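Refinishing a dining table top, orange shellac or start over?

Forum: Finishing and Refinishing
Page 1 of 1

mulley_bench
Posted 7:15 AM
I picked up a dining table from an estate sale in June. Solid top, two leaves, the pedestal is fine and I'm leaving it alone. The top has an old finish that has gone very orange and it has rings all over one end. I wiped a spot with denatured alcohol and it got sticky, so I think it's shellac. My wife likes the color. I don't mind the color either but the rings have to go.

Options as I see them:
1. Clean it, pad on fresh shellac, live with whatever shows through.
2. Strip it, sand it, stain it back to something close, and topcoat with poly.

We eat on this table every night and there are kids in the house. What would you do?

oldgrain
Posted 7:52 AM
If the alcohol softened it, it's shellac, or shellac over something else. Try lacquer thinner in a different spot to be sure. If it's shellac you don't have to strip anything. Dissolve it and move it around with a pad. The white rings will usually go away with that alone. Black rings are in the wood and that's another job.

mulley_bench
Posted 8:20 AM
All white except one near the edge of the leaf, which is gray. Lacquer thinner did nothing after a minute.

dkfinish
Posted 8:41 AM
I'd strip it. Shellac on a family dining table is a bad idea no matter who tells you it's traditional. One spilled glass of wine and you're back here asking the same thing. Use a stripper, scrape, sand to 150, and put on three coats of wiping poly. You'll have it back in the dining room in a week.

oldgrain
Posted 9:03 AM
The finish on it is decades old and it has a few rings. That's not a failure. And if he sands it he may lose the color, because a lot of that orange is in the top surface of the wood by now. His wife likes the color.

dkfinish
Posted 9:10 AM
He can get the color back with dye. I've done it plenty of times.

oldgrain
Posted 9:14 AM
You can get close. I've never seen it match the pedestal.

T_Pap
Posted 10:30 AM
Tímea Pap here, I do repairs out of a small shop and see a lot of these. You can do both. Keep the color, reamalgamate the old shellac, then put a harder finish over it. The part people get wrong is using regular oil poly over waxy shellac. It won't stick well. You need a coat of dewaxed shellac in between, or an oil varnish that doesn't care. I use the Gunum wiping varnish, satin, thinned a little for the first coat.

Steps I'd follow:
Wash with mineral spirits, twice, to get the old wax and polish off.
Alcohol on a cotton pad, light pressure, with the grain. Don't stop in one place.
Wait a day.
Two thin coats of dewaxed shellac.
Scuff with a gray pad.
Three coats of varnish, a day between each.
Leave it alone for two weeks before you put a tablecloth or anything hot on it.

I took one down to a similar tone for a customer in spring and she was happy with it. The color is all from the old finish, I added no dye.

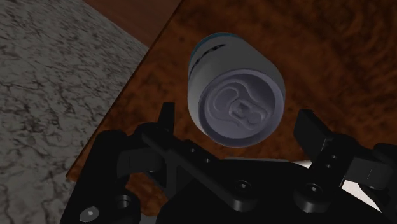 Dark orange-brown top. Posted by T_Pap.

mulley_bench
Posted 11:05 AM
That's very close to what we have, maybe a shade darker. Thanks for writing out the steps. Is the Gunum stuff sold in hardware stores? I've only seen it online.

T_Pap
Posted 11:22 AM
Online only as far as I know. Any alkyd wiping varnish will do. Kureck makes one that is easier to find but it dries slower, so give it the extra time.

pinewood_ray
Posted 12:47 PM
I used the Kureck on a desk and it was still soft after four days. The basement was cold, though. I wouldn't use it below 65 degrees.

dkfinish
Posted 1:15 PM
So that's two coats of shellac and three of varnish on top of an old finish with unknown stuff in it. If there's silicone from furniture polish in there, he's going to get fisheyes and then he's stripping it anyway, with more on it to strip.

T_Pap
Posted 1:33 PM
The shellac seals the silicone in. That's one reason it's there. If he sees craters in the first varnish coat he should wipe it off right away with mineral spirits and put on another coat of shellac. I agree it can happen. I've had it happen. It's still less work than stripping a top and two leaves.

dkfinish
Posted 1:40 PM
We'll have to disagree. A weekend of stripping doesn't scare me.

lagos_lane
Posted 2:18 PM
Question on the leaves. Mine were stored in a closet and they are lighter than the table. If the OP's are the same, none of this fixes that, right?

oldgrain
Posted 2:36 PM
Right. Put them in the sun for a while or add a little amber shellac to even them up. Go slow with the amber. It builds faster than you think and then it looks like a bowling alley.

mulley_bench
Posted 2:50 PM
One of mine is lighter, yes. I'll try the amber on the underside first. What cut do you mix it to?

oldgrain
Posted 2:58 PM
One pound cut for the amber. I use flakes. Canned is fine if it's fresh, but check the date on the lid.

mulley_bench
Posted 7:40 PM
Washed the whole top with mineral spirits after work. The rags came off brown. It took a third wash before they came off mostly clean. I did one corner with the alcohol pad and two rings are gone. The gray one on the leaf didn't change.

T_Pap
Posted 8:05 PM
Good. The gray one is probably iron and water. Oxalic acid takes it out but you have to go through the finish to bare wood right there, and then it will be a pale spot you have to color. If it's near the edge, I'd leave it and put a place mat over it.

dkfinish
Posted 8:12 PM
Or strip it and bleach the whole leaf so it's even. Last time I'll say it.

mulley_bench
Posted 8:30 PM
Place mat it is. I'll do the rest of the alcohol tomorrow and order the dewaxed shellac.

pinewood_ray
Posted 9:15 PM
Post a picture when you get to the varnish. I have a sideboard with the same problem and I want to see how the sheen comes out before I start on it.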